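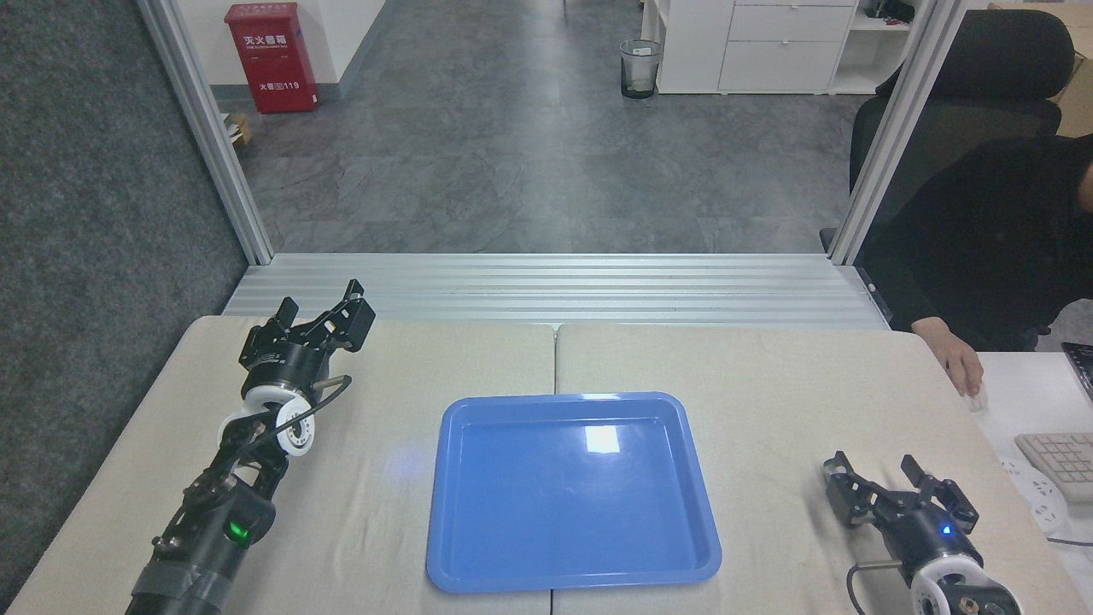

Trays are a waste of space, one reader of the first edition wrote to me, and if people put things back where they found them you'd never need one. I've kept that letter, and I still disagree with it!

Chapter 2
A Place to Put Things Down

When I started at Lolilach I had a bench, a drawer and a very good opinion of my own memory. I'd set a screw down by my left elbow, go and answer the phone, and come back to find it gone (usually under my sleeve, once in my tea). By the end of October I'd lost enough small parts to build a second copy of whatever I was mending.

What sorted me out was a plain plastic tray. It has a raised rim, so things that roll stop rolling, and rounded corners, so you can chase a washer into one with a fingertip and scoop it out. Put yours in the middle of the table, especially if your table is two tops pushed together with a join. I've dug more pins out of joins than I care to remember.

In the Starnham stores we had 700 parts on the shelves and 30 trays to carry them in, and the trays were what we ran short of. Over at Rokuvside they did it the other way round and had trays inside trays, all half full, which is its own kind of muddle.

So in this chapter we begin with an empty tray. We'll look at what goes in first, how full is too full, and when to tip the lot out and start again. I'll also come back to the Kuruc job, where I ignored every bit of my own advice.

Before you read on, clear a patch of table and find yourself a tray. A baking tin will do.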